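Bench Operator and Arm Partner, Day Shift
Prokel, Drarstead site
Posted Tue 6 August

We're looking for a friendly, patient person to join the bench crew at our Drarstead shop, where we check and label sample trays for small clinics and farm labs. Since February a good part of the loading and unloading has been handed over to robot arms, and every move is tried out on a simulated bench before anyone lets it near real trays. A fair bit of your first month would be spent looking at benches like these:
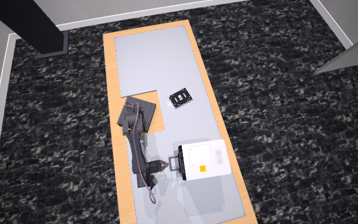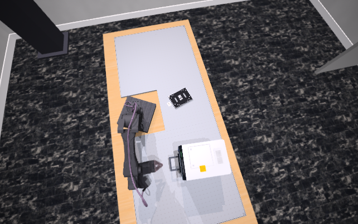 Both views: the arm at the white unit, with the gripper by the handle.

Niloufar Vahidi wrote to us after her first season on the crew that she had expected to stand around watching a machine do her old job, and that what she got was a day with a lot more talking in it. She said her wrists had stopped aching by spring, that she missed the rhythm of the old line more than she thought she would, and that whoever applies should be ready to say out loud when a move looks wrong to them, even if the screen says it's fine.

We were glad she put it that way, and we asked if we could pass it along, so there it is.

What the job is like now

The old job was opening a door, putting a tray in, closing the door, waiting, and doing it again, up to 744 trays on a heavy day. The arms do most of that now. What's left for people is the part that needs a bit of judgment: setting out the trays, deciding what to do with one that's cracked or badly labeled, stepping in when an arm stops partway, and telling the motion team (they sit upstairs, and yes, they do come down) which moves need another go in simulation. You'd look after two benches at first and a third once you feel settled.

You'll also write a short shift note. It can be very plain. "Bench 2 slow at the door again" is a perfectly good note and we've had whole meetings over less.

We should say something about jobs, because everyone asks at the interview and you're welcome to ask again. The crew is the same size it was before the arms came in. Two people moved over to customer calls because they wanted to, and this opening is for one of their places. The night shift did end, and for a few folks that meant losing the night rate, so the day rate was raised to make up part of the difference. It didn't make up all of it, and we'd rather you heard that from us.

What we'd like from you

Steady hands and a steady temper! Some time in a kitchen, a warehouse, a pharmacy, a print shop, anything where you kept several things going at once, would be lovely. You don't need to know how to program, and no degree is asked for. Training is paid from the first morning and lasts 5 weeks, partly at the bench and partly on the simulator with Catrin Parri, who will happily show you the same thing as many times as you like.

Hours and pay

Monday to Friday, seven to three, with a half hour for lunch. Pay is $528 for a three-day week during training if full time doesn't suit you yet, and the full-time rate is on the sheet we send to everyone who writes in. The bus to Unditbridge stops across the road, and there's a bike shed.

How to apply

Send us a page or so about yourself, in whatever form you like, care of Catrin Parri at the Drarstead office, or drop it at the front desk. Please mention any mornings you can't do. We'll invite everyone on the short list to spend an hour with the crew before the interview, so you can see whether you'd enjoy the work and ask people things without a manager in the room.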